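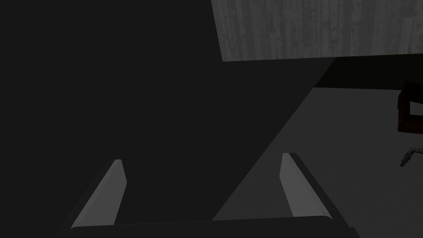 The children who never put their hands up are the ones who ask for the late slot, according to Sadia Lodhi, and it took her a whole term to understand why. In the late slot the corridor has gone quiet, the minibus has left, and the only person looking at you through the glass is the one working the faders.

I had come to Pilkington School to hear about its radio station, expecting to stay an hour, and I was still there when the cleaners were putting the chairs up. Gakora has been broadcasting over the school's own network since the spring before last, and it is one of the happiest pieces of teaching I've come across in years of writing about classrooms. It's also messy, loud at the wrong moments and occasionally terrible to listen to, and I'd send every head teacher I know to go and sit in on it.

The name was made up by a Year 7 group who wanted a word that meant nothing in any of the languages spoken at home. They got through a lot of rejected ones first (a list is still taped inside the studio cupboard, and several of them turned out to mean something after all).

The studio used to be a stock room. It has egg-box foam on two walls, a heavy curtain from the old drama hall on the third, and a door that has to be lifted slightly as you close it. There are two microphones. Lodhi teaches English down the corridor and was asked to look after the room for a fortnight when it opened. She still has the key.

What goes out is mostly speech. There's music between items, but the pupils learned early on that choosing songs ate up all their planning time, so each programme now gets three tracks and no arguments. Everything else has to be written, spoken, recorded and cut by the children themselves. On the day I visited the running order had an interview with a lollipop lady, a short talk on why the canal at Koton freezes from the edges, a reading in Urdu and English, and a very heated discussion of whether a jacket potato counts as a hot meal if the filling is cold.

It was the canal talk that won me over. The boy giving it had written out four pages and read them at a gallop. Lodhi let him finish, then asked him to turn the pages over and tell her the same thing as if she were his nan. Off he went — hands waving, doubling back, explaining the bit about shallow water twice because he could hear that he'd muddled it the first time. That second version was the one that went out. In science, I was told later, he had a mark for the written work that gave no hint he understood any of it.

Talk has had a thin time of it in schools. We've spent a lot of effort on what pupils can put on paper and rather less on what they can say aloud, and plenty of teenagers leave with good grades and a real dread of the telephone. Most teachers will agree with that straight away and then ask, quite fairly, where it's supposed to fit. You can't mark thirty children talking. You can barely hear thirty children talking.

Recording gets round a good deal of this. A pupil can try a sentence six times and throw five away. A teacher can listen on the bus. And the pupils listen to themselves, which they hate for a week or so and then become quite greedy for. I watched two girls spend ten minutes on one pause. One wanted it longer, to let the lollipop lady's last answer sink in; the other said people would think the thing had broken. I've sat in professional edits with less thought in them.

They do the cutting in Derix, a plain little audio editor that runs on the school's ageing laptops. Pauline Goodall, the head of computing, chose it mainly for what it leaves out. "We tried something with hundreds of effects and for a month every single programme had a dalek in it," she told me. Now they have cut, fade, louder and quieter. She teaches all four in one lesson and then lets the older pupils teach the next lot, with a laminated sheet for anyone who forgets how to save.

There are 128 pupils on the rota this year, drawn from every year group, and the waiting list is kept by a Year 10 girl of impressive firmness. Each team has a presenter, a producer, someone on the desk and someone who does the research, and they swap jobs every half-term. The swapping was unpopular at first. Natural presenters didn't see why they should spend six weeks ringing people up to check how to spell their names. Lodhi wouldn't budge, and she reckons the checking is where the most learning goes on.

I can believe it. During my visit a team rang Olga Quiroga, who runs the bakery across from the gates, to confirm that her shop had opened in 1987. It hadn't. They had taken the date from a website that had taken it from somewhere else, and the scandalised silence in that stock room was lovely to hear. They rewrote the whole introduction with 11 minutes to go.

Gakora's most listened-to programme went out in May and was made up of grandparents describing their first day in the town. It has been played 1,766 times, far more than there are people in the school, and the comments are still coming in. Sheila Pickering wrote to say she had recognised her own street in one of them, and the sound of the mill hooter that an old man had done his best to imitate. The team wrote back and asked if she would like to come in and do the hooter properly. She did, and it's now the noise that starts the news.

Not everything comes off. A phone-in had no callers. A drama about a haunted swimming bath had to be dropped when the recording turned out to be mostly somebody's coat rubbing against the microphone. Staff cover is a constant scramble, and Goodall would dearly like a room with a window. Some pupils try it once and go back to football, perfectly content.

But I keep thinking of Lacey Sowerby, who is 12 and was on the desk that afternoon. She hardly spoke to me before the programme. Then the red light came on and she ran the whole thing with her fingers — three, two, one, you — and a stern look for the presenter, who had started to giggle. When it was over she took off her headphones, asked me whether I'd be recording our conversation, and moved my phone a bit nearer to her and away from the radiator.

Gakora's next live programme is the winter special on 7th December, and it'll be up on the school's website the same evening. The jacket potato question is down for a second round.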